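Does Hot Water Really Get Clothes Cleaner?

Lots of grown-ups will tell you that hot water is the only thing that gets clothes properly clean. Ask them how they know. Most will say, "Everybody knows that." When you hear those words, it's a good time to start asking questions.

Let's start with what washing is. Water is good at carrying away things that dissolve in it, like salt from sweat. It is terrible at carrying away grease. Soap helps because one end of each tiny soap molecule sticks to water and the other end sticks to grease. The grease gets pulled off the cloth and floats away.

Then there's the moving around. Clothes tumble, rub and drop, and that shakes dirt loose. The holes in the drum let water in and out.

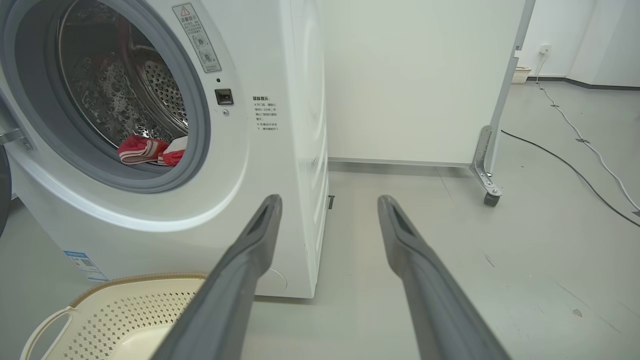

Red and white laundry in a front-loading washer.

So where does heat come in? Warm water does help melt some kinds of grease. But many detergents today are made to work in cool water, and for some stains heat makes things worse. Blood and egg have proteins in them that can set into the cloth when they get hot, a bit like an egg in a pan.

What about ads? The makers of Fomoris powder once said it got shirts "73 percent brighter." Brighter than what? Brighter than a dirty shirt? The box didn't say, so the number doesn't tell us much.

Jirayu Chareonsuk, a science teacher in Skorwood, had her class test the hot water idea. They put ketchup on 4 matching socks and washed two cold and two hot. The class couldn't agree on which pair looked cleaner. That doesn't prove cold is just as good – four socks is a very small test – but it should make you wonder.

Try it at home with an old rag cut in half. Ask an adult to run the hot wash, and use the same amount of soap each time.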